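Sim assignment 2: object never gets picked

pletov_9
Posted 28th September
Our club team is doing the simulated pick task before we're allowed on the real arm. The object is the small brown oval one. We ran 500 episodes overnight and logged 152 grasps. The other team is way ahead of us with the same starter code. Settings are the defaults except the episode limit, which I set to 30 seconds.

delaunay
Which view are you feeding the policy? Post a still from the start of an episode.

pletov_9
Start of a failed one:
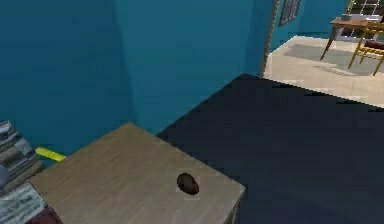

Brown object on the table, start of episode

delaunay
Look at the right half. Something big and dark is covering a lot of the view, and the object isn't far from it. I'd move the camera before touching anything else.

inis_k
Disagree. The object is in plain sight there, so the view isn't what's failing at the start. I'd look at the collision shape. If it's a rough box, the fingers close on the box and it slides out. We lost most of July to that.

delaunay
It's visible at the start. What about when the arm comes down?

inis_k
Then he should check the later steps and not guess from one still.

zilina
Is the faint square around the object supposed to be there? Ours doesn't have it. Might be the texture — I'd reload the asset.

inis_k
That's cosmetic. It won't change the grasp.

zilina
It changes the pixels, and the policy only gets pixels.

pletov_9
Cyrill Ortner (our mentor) says we can't move the camera, it has to match the real setup. So that's out. I'll turn on the collision overlay tonight and reload the asset in a separate run.

delaunay
Fine, but save the camera view at every step too. I still think it's the view.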